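Home Kitchen Workshop Garage Robots at Home Ask Us Back Issues

Workshop tips from the Skollo bench: teaching a robot to put things away

Tuesday, April 18, 2023

Those of you who have been reading this page for a while know that I have a soft spot for a tidy shop, and that I will happily spend a whole Saturday deciding where the clamps should live. So when my old friend Italo Cattaneo told me his group at Vulitham had been working on a method for getting a robot arm to put tools and dishes back in their places, I cleared my calendar and invited myself over for the afternoon (I brought a plum cake, so I think I was forgiven).

The method is called Purkamico, and the idea behind it is a homey one. You don't show the robot one perfect put-away a thousand times over. You let it practice inside a made-up world on the computer, and every time it practices, the world gets changed a little – the walls take another color, the light comes from another side, the camera sits at an odd tilt. The arm has to learn what matters about hanging up a pan and let go of what doesn't. My grandmother taught me to make pie crust in about the same spirit, in three different kitchens with three different ovens!

Italo's group made 1272 of these practice rooms. Some were sensible and looked like a kitchen you might walk into, and plenty of them were peculiar, with rough surfaces where you'd expect smooth ones and the view pointing off in a direction no cook would ever look. I sat with Busisiwe Fourie, who builds the rooms, while she clicked through a stack of them and I asked far too many questions.

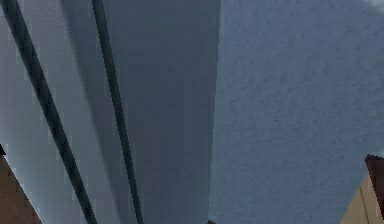

She told me the peculiar views earn their keep. When the group trained the arm only on neat, level, well-lit rooms, it did beautifully on the computer and then made a sad mess of things on the test bench, where the camera had slipped on its bracket by the width of a finger. After they mixed in the tilted views, the arm coped much better with a bumped camera. They ran 2000 put-away attempts with each version, and the version raised on tidy rooms failed more than twice as often once the bracket was nudged. I asked whether they could simply tighten the bracket, and she laughed and said they do that too, every morning.

One more result that I found very interesting, and I'll try to get it down the way she explained it. They took away the fine detail from the pictures, so that edges came out as little stair steps, and expected the arm to suffer for it. It hardly did. Coarse pictures are quicker to make, and that meant they could give the arm more rooms to practice in for the same electric bill. Busisiwe said that beyond 70 practice runs in any one room there was very little left to gain, and it was better to move along to a fresh one.

Now, I can't send you a robot, but I drove home with a notebook full of things that are just as handy for people, and here they are as best I can read my own writing.

Give every tool a resting place that forgives a sloppy hand. The arm did best with wide hooks and shallow trays, and so do I when I'm tired. I swapped the narrow pegs by my own bench for wide ones the next day and I have been dropping fewer screwdrivers ever since.

Leave a thumb's width between things that hang side by side. The arm kept knocking the neighbor loose when they were closer than that. Measuring cups are the worst offenders in my kitchen, with the little sieves right behind.

Practice in bad light. If you are teaching a youngster to put the chisels back safely, have them do it in the evening with only the bench lamp on as well as at noon with the door open. You'll find out quickly which spots are hard to see, and a strip of pale tape along the shelf edge takes care of most of them.

Change one thing at a time. The group wrote down every change on a card before trying it, 177 cards by the day I visited, all in a recipe box with a dented lid. I've started doing the same for my wood finishes, and I wish I had begun years ago, when I got that lovely honey color on the Morelli chair and couldn't for the life of me repeat it.

Put the heavy things low. This one isn't from the robot folks at all, I just like to mention it whenever I can.

Italo expects to have the arm working through a real dish rack by July, cutlery included, and he has promised to let me come back and watch. If you have a question you'd like me to carry along for him or for Busisiwe, drop it in the Ask Us box and I'll put it in my notebook. Next time on this page we'll get to sticky drawers, as several of you have asked, and what a stub of candle can do for them.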